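Home Forums Grippers & End Effectors Faults Search Log in

Gripper stopped closing halfway

nneka_f
Bit of a scare with one of our hand-held grippers. It was closing fine all morning, then it jammed halfway and wouldn't open again with my thumb still in there! No harm done, just a red mark. The log says fault 2457, which the Casport manual doesn't list. I'd been using it on the white printed brackets.
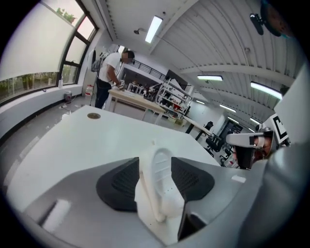

Re: Gripper stopped closing halfway

obabalola
Ouch. That'll be the pads. Ours swelled up after someone cleaned them with solvent and they caught on each other. Swap them and carry on.

zarmeena_t
Sorry, but I don't agree with "carry on". If it can trap a thumb you want the force limit checked first. We had a Grudico unit drift up to 200 newtons and the pads were perfectly good.

nneka_f
Well, I've unplugged it and put a tag on it. Ngozi thinks it's the finger joint, because she felt a click in hers as well, so now I'm wary of both. 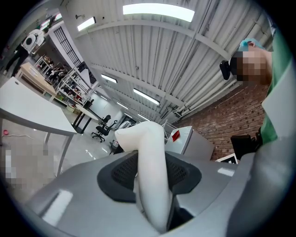
She's going to take the joint apart tomorrow and I'll measure the force on mine before I touch the pads. Has anyone got a spare spring for the Casport? The shop says October!

obabalola
Still say pads. I've got 2 springs in a drawer though, message me your address.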